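About Nerkley

Nerkley is an independent textile testing laboratory. We measure how household fabrics hold up to washing, light and wear, and we issue written reports to mills, importers and retailers. We do not manufacture or sell fabric.

The laboratory opened in Salum with one wash line and a 200 square foot conditioning room. The Caldeira building, added later, houses abrasion, pilling and seam strength. Last year the two sites issued 3,533 reports.

Most of our work concerns bedding. Comforters, blankets and sheets are tested for shrinkage, color transfer and tear strength. Checked and striped goods get an extra step — each color in the pattern is rated on its own, and the lowest rating is the one reported.
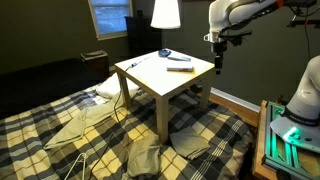 Brimer, a client since our first March, wrote that a single failing grade on a dark yarn had held up an order, and asked whether an average could be given instead. We do not average grades. The report can list every color beside the lowest one, and Brimer now receives that format.

Specimens are conditioned before testing and cut clear of the selvage. A standard order requires 66 inches of full-width fabric. Smaller samples are accepted, but some tests may be left out. Unused material is kept for 100 days and then discarded unless its return was requested with the order.

Price lists and submission forms are available from either site.

Page last revised 04/08/2020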